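Student Projects / Packaging and Print
2 min read

Small Boxes for Small Shops: Project Report

Our group looked at how a small printed box holds up between the print shop and the store shelf. Povis, a soap maker, let us use its carton as the test case. The first print run was 1,000 boxes, and we checked 263 of them for scuffed corners and faded ink.
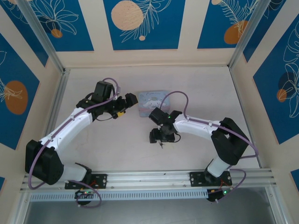 Most of the damage was at the corners – the panels held up well. We then asked Kundley for a quote on heavier board. It would raise the cost, so we suggest it only for orders over 2,000.

We ran out of time to test the glue. That part is planned for August.

Comments

Did you try a matte coating? Ours scuffs less.

Good report. I would like to see the corner results in a table.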